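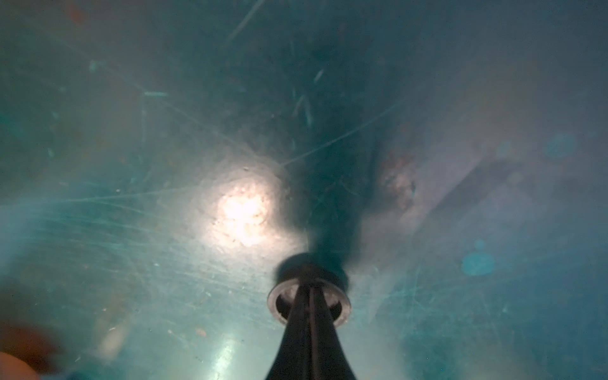 *Black gripper, scratched teal panel. A normal day at the office.*

I've been packing orders at Ellard for most of my adult life, and until last June the most advanced thing on my bench was a tape gun. Then management bought three arms and named the whole arrangement Piner, after the road out front, and I became what my badge now calls a cell operator. The raise was real but modest. It has so far gone to my teeth.

The first week, we were told the arms would take over the boring part. I'd like to report that the boring part has been replaced by a different boring part. I used to pick up small soft things and put them in boxes. Now I stand next to something that picks up small soft things, and I have opinions about its grip. I went home on the Sunday after launch and criticized how my own sister loaded a dishwasher, in terms of approach angle.

Some of it is better. My wrists don't ache. The old quota was 835 pieces a shift, and by the last 300 you could hear people's shoulders. The quota now belongs to the cell, and so does the blame, although the blame does tend to wander over to whoever is standing closest.

What I miss is the talk. Four of us used to share a bench and we got through divorces, playoffs and one very long argument about soup. These days we're spread out along the line, one to a station, and you can't hold up your end of a soup argument over a compressor. The break room has gotten a lot louder, I've noticed.

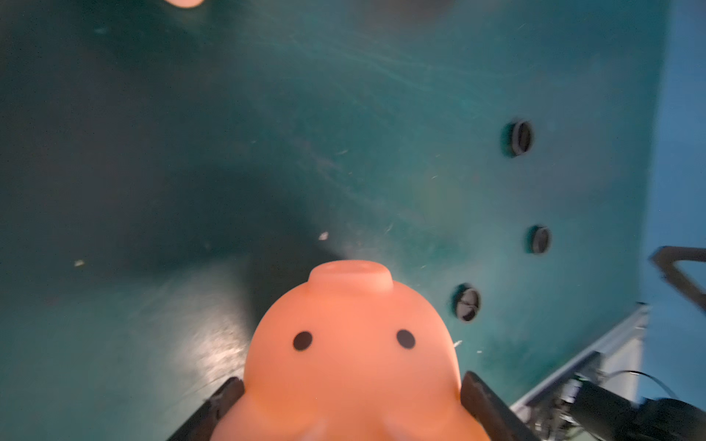 **Did anyone lose their job over it?**

Two people moved to the Moriarty building and one took early retirement, and the rest of us got 31 hours of training and a new badge.

The training was mostly about when to leave the thing alone, which I'm bad at. The Grestevstead plant is getting the same setup next, and they've asked me to go over and talk to the packers there. I've been told to keep it positive. I'm planning to open with the wrists, then take questions – and if anybody brings up soup, I'm staying for lunch.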